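Kolev – jeu de données de manipulation de processeurs

Fiche du jeu de données, version 2. Dernière mise à jour : 29 déc. 2019.

Ce dépôt contient les fichiers d'annotation, les scripts de lecture et la description du protocole. Les séquences vidéo sont distribuées à part, sous forme d'archives (voir « Téléchargement »).

Résumé

Kolev rassemble des enregistrements de manipulation fine dans des ordinateurs de bureau ouverts. La tâche porte sur le processeur : ouvrir le support, saisir la puce, la déplacer au-dessus de la carte mère, la poser. Le jeu a été constitué pour étudier une question précise, celle de l'estimation de pose à partir d'une seule caméra de poignet, quand la pince masque une partie de ce qu'elle doit atteindre.

La version 2 compte 3 526 épisodes, dont 2 803 annotés image par image. Les autres ne portent qu'une étiquette de résultat (réussite, échec, interruption). Toutes les séquences sont à 30 images par seconde.

Protocole

Le châssis est ouvert et la carte mère reste vissée à sa place, câbles compris. Nous n'avons ni démonté les faisceaux ni dégagé les abords du support, contrairement au jeu Plutora, qui utilise des cartes nues fixées sur un plateau. L'opérateur commande le bras en téléopération. Il ne dispose que de l'image de poignet, sans vue extérieure.

Un épisode commence quand la pince entre dans le volume du châssis et se termine quand elle en sort. Il est découpé en quatre phases :

approche : la pince descend vers le support, sans contact ;
contact_cadre : un doigt touche le cadre métallique, le levier ou une patte ;
transport : la puce est tenue entre les doigts, hors du support ;
pose : la puce est dans le support ou touche son bord.

Un contact accidentel avec un autre composant ne change pas la phase. Il est noté dans le champ contact_autre.
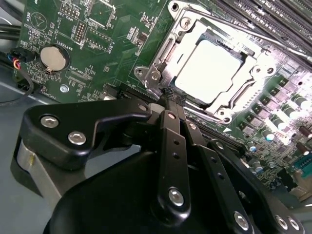
Phase contact_cadre : extrémité des doigts contre le bord du support, à côté de la patte articulée.

La phase contact_cadre est celle qui a posé le plus de difficultés à l'annotation. Le dissipateur intégré du processeur renvoie l'éclairage et sature souvent l'image, ce qui efface ses arêtes. Nous avons donc défini le repère du support à partir du cadre et des vis, qui restent lisibles dans la plupart des cas. Quand moins de deux vis sont exploitables, le champ pose_support est vide et pose_valide vaut 0. Ne pas remplacer ces valeurs par une interpolation sans le signaler dans vos résultats.

Les leviers sont annotés séparément, chacun par une ligne brisée. Sur les supports à deux leviers, levier_a désigne toujours le plus long.

Format des annotations

Un fichier JSON par épisode. Champs principaux :

episode : identifiant, cinq chiffres
phase : une des quatre valeurs ci-dessus, par image
pose_support : translation en millimètres et quaternion (x, y, z, w), repère caméra
pose_puce : même format, renseigné pendant transport et pose
masque_pince : chemin du masque binaire
occultation : part du support cachée par la pince, entre 0 et 1
pose_valide : 0 ou 1
contact_autre : 0 ou 1
resultat : reussite, echec ou interruption

Attention, l'ordre du quaternion a changé depuis la version 1, où w venait en premier. Le script convertir_v1.py fait la conversion dans les deux sens.

Méthode de référence

La méthode fournie avec le dépôt (dossier drukuseo/) fonctionne en deux étapes. Un premier réseau segmente la pince. Un second estime la pose du support à partir des pixels restants, avec le masque de la pince en canal supplémentaire. Pendant la phase transport, une tête séparée estime l'inclinaison de la puce par rapport au plan du support.

Le résultat principal est le suivant : fournir le masque en entrée améliore la pose du support dès que l'occultation devient forte, et n'apporte presque rien quand le support est dégagé. Supprimer les pixels de la pince sans transmettre le masque dégrade au contraire les deux cas. Les courbes par tranche d'occultation sont produites par evaluer.py.

L'inclinaison de la puce reste mal estimée. L'erreur vient surtout des prises où une seule tranche du substrat est visible. La position des doigts mesurée par les codeurs aide peu, les garnitures en contact avec la puce pouvant se comprimer de façon variable d'une prise à l'autre.

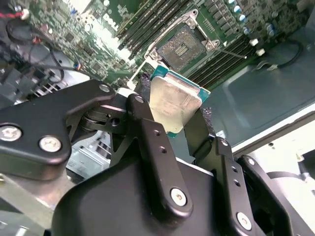
Ognjen Dimitriou

Pendant le transport, la puce est souvent tenue de biais au-dessus du support ouvert. Nous avons gardé ces épisodes, y compris lorsque l'opérateur a dû reprendre la prise avant la pose. Une reprise se repère dans les annotations par un retour de pose à transport au sein du même épisode.

Découpage

Les listes sont dans splits/. La séparation entre entraînement et test se fait par châssis et non par épisode : aucune carte mère présente dans test.txt n'apparaît dans train.txt. Un découpage aléatoire par épisode donne des scores nettement meilleurs, sans rapport avec le comportement sur une machine nouvelle. Merci de ne publier que des résultats obtenus avec les listes fournies.

Limites connues

– Un seul modèle de pince. Les masques ne se transfèrent pas tels quels à une autre géométrie.
– Aucune mesure d'effort. Les contacts sont annotés à l'œil, avec une incertitude de quelques images au début et à la fin.
– L'état électrique des cartes après manipulation n'a pas été contrôlé. L'étiquette reussite signifie que la puce est posée à plat dans le support, rien de plus.
– Les inscriptions sérigraphiées sont lisibles sur une partie des images. Un modèle peut s'en servir pour reconnaître une carte.

Téléchargement

Lancer telecharger.sh à la racine du dépôt. L'option --annotes limite la récupération aux épisodes annotés image par image. Les sommes de contrôle sont dans sommes.txt et sont vérifiées à la fin de chaque archive.

Historique

Version 2 : ajout de pose_puce et de contact_autre, nouvel ordre du quaternion, découpage par châssis.
Version 1 (septembre) : première diffusion interne chez Rirkton, phases et résultats uniquement pour une partie des épisodes.

Licence et contact

Annotations et vidéos : CC BY-NC 4.0. Code : MIT. Les erreurs d'annotation sont à signaler par un ticket, avec l'identifiant de l'épisode et le numéro d'image.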